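Incidencia 3696
Proyecto: Drondus / entorno simulado de mesa
Componente: planificador de agarre, módulo de colisiones
Prioridad: media
Estado: en observación
Abierta por: Carol Heywood
Fecha de apertura: 18 de octubre de 2023

Resumen
El planificador rechaza todos los agarres candidatos sobre el cartón de leche cuando el episodio arranca con objetos volcados. El resto de objetos se planifica con normalidad. El fallo se reproduce en Elodside y en el equipo de integración de Rathjen.

Entorno
Escena de compra con cesta, brazo izquierdo y brazo derecho activos, manos con dedos articulados. Cliente de planificación Waltetti, rama de integración. Física con paso fijo, sin ruido en los sensores. Semilla 138.

Pasos para reproducir
Cargar la escena de compra con la semilla indicada.
Esperar a que la física se estabilice.
Solicitar agarre del cartón de leche con la mano izquierda y depósito en la cesta.
Revisar la salida del planificador.

Resultado esperado
Al menos un agarre lateral válido y trayectoria hasta la cesta.

Resultado obtenido
plan_grasp: target=milk_carton arm=left
plan_grasp: candidates generated
collision_check: milk_carton <-> hand_left_thumb
plan_grasp: no valid candidates
task: aborted, retries=2

Comentario 1 – C. Heywood
Descartado un problema de alcance. La cinemática inversa converge para los candidatos laterales y los límites articulares no se tocan. El rechazo se produce después, en la comprobación de colisiones, y siempre con el mismo par: cartón y pulgar izquierdo. Si se traslada el cartón hacia el fondo de la mesa, el plan sale a la primera.

Comentario 2 – Integración
Confirmado. Con el cartón en vertical no falla. Adjuntad el volcado de la geometría de colisión, el registro no indica la profundidad de penetración.

Comentario 3 – C. Heywood
Volcado revisado. La malla de colisión del cartón no es la visual: se carga una caja envolvente alineada con los ejes del mundo, calculada en la pose inicial de la escena. Al inclinarse el cartón, la caja crece y pasa a incluir el pulgar en la pose de reposo. El planificador ve una colisión en el estado inicial y descarta todos los candidatos sin evaluar la trayectoria. La física usa la malla correcta, de ahí que la simulación no registre ningún contacto.
La botella naranja, también tumbada y próxima al antebrazo izquierdo, no da problemas. Su envolvente está definida como cápsula en el fichero del objeto y gira con él.

Comentario 4 – Integración
¿Afecta a la caja de mantequilla? Está de lado y los dedos de la mano izquierda se superponen con ella desde la cámara.

Comentario 5 – C. Heywood
No. La superposición es solo de perspectiva; en el volcado hay separación entre ambas geometrías. La caja tiene el eje largo casi horizontal y la envolvente apenas cambia. Aun así usa el mismo cargador y conviene corregirla a la vez.

Causa
El cargador de objetos convierte las primitivas de tipo caja en envolventes alineadas con el mundo y pierde la orientación. Introducido al unificar el formato de escena.

Solución provisional
Retirar la mano izquierda de la pose de reposo antes de solicitar el agarre. Alternativa: excluir el par cartón–pulgar en la matriz de colisiones. La segunda opción oculta contactos reales durante la aproximación, no usar en evaluaciones.

Corrección
Envolventes orientadas para todas las primitivas de tipo caja, actualizadas con la pose del objeto en cada consulta. Se añade aviso explícito cuando el estado inicial está en colisión, con el par implicado y la profundidad. Antes ese caso se notificaba como falta de candidatos.

Verificación
Repetida la semilla original con la corrección aplicada: el planificador devuelve agarres laterales y la trayectoria llega a la cesta. Prueba de regresión añadida con cartón inclinado.

Pendiente
Comprobar el tiempo de consulta con las envolventes orientadas.
Revisar las escenas antiguas que conservan la exclusión manual del par.
Cerrar tras la próxima ejecución completa en Rathjen.

Adjuntos

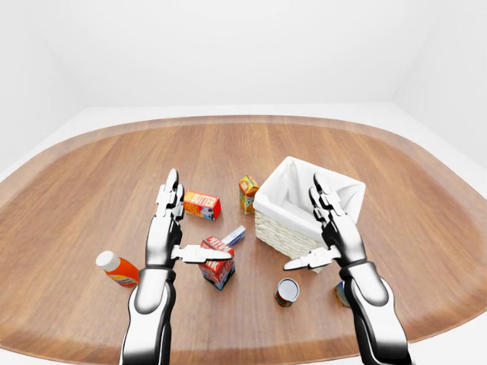
Adjunto 1. Escena de compra en simulación, con el cartón de leche inclinado junto al pulgar izquierdo.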